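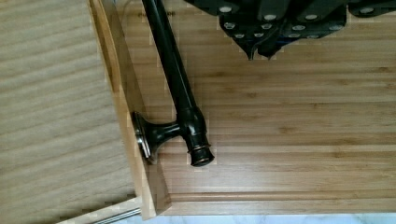 **Cabinet pulls: copper showing at the ends, defect or normal?**

**slenz_183**
Redoing the kitchen in the Larlow Street place. I ordered black pulls from Irent, oil-rubbed bronze finish, bar style with the flared posts. There's a thin copper band near the end of the bar, and a bright silver line around the rim of the base plate. I expected the copper. The silver I'm not sure about. Should I send them back before Saturday, when I planned to drill?

**GhislainB**
Copper is normal on oil-rubbed bronze. They rub the dark coat back on the high spots so the base color shows.

The silver rim is different. To me that's bare metal where the finish didn't take. I'd return them.

**amrit_k**
Disagree. I put the same kind of pull on a bathroom vanity 3 years ago and the rims were like that out of the box. Once the base is flat against the door you see a hairline and that's it. They still look fine.

**GhislainB**
A bathroom gets less grease and less wiping. Bare edges by a stove will spread.

**amrit_k**
Depends what the metal is. If it's stainless underneath it won't do anything.

**slenz_183**
The listing only says "metal." I asked the store and haven't heard back.

**NeginD**
Check whether they all have it. If every one has the same even line, it's how they're made. If it's on a few and patchy, it's a bad batch.

Also measure center to center on the posts before you drill. Mine were listed wrong and I filled holes in two Bellamy doors.

**slenz_183**
Went through the box. The line is on every one and looks even. Post spacing matches the listing.

**NeginD**
Then I'd keep them.

**GhislainB**
Your kitchen. I'd still put paste wax on the edges first.

**dchan**
Wax is okay but skip any spray cleaner with ammonia afterward. It took the dark coat off mine in one winter. Damp cloth and dish soap only.

**slenz_183**
Keeping them. I'll do the two drawers next to the stove first and leave the rest in the box for a month. Does anyone have a drilling jig they like for under 80 dollars?

**amrit_k**
The Breltex one. Clamp it, don't hold it by hand.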